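A visit to the open day in Zitstead

In June I went to the open day at the Gittins workshop in Zitstead. It takes 2 hours by train from Rirnitz, and I arrived a little before 9 in the morning. My interest was small things and how people store them, as I keep a shop for craft supplies at home.

The tidying table

I stayed longest at the table with the orange divided tray. The small packets and pouches are put in its compartments, one to a place.
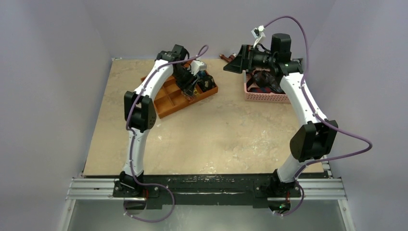
I liked that the dividers are thin, so little room is lost -- in my shop they are thick and I always regret it. Kimutai Kinyua, our guide, told us the store room has 600 such compartments in total. He speaks fast but he repeated everything when I asked.

Later I came back to the same table. A pair of pliers with black handles, a pink plastic basket, a clear container with a lid and a colorful strap were on it, and the tray has twelve square places.
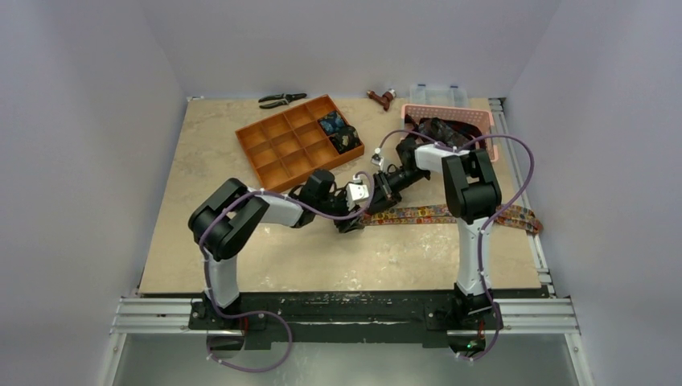
Lunch and the way home

The canteen serves soup until 2. I took the train at 5 and wrote these notes before Trerel, where one must change.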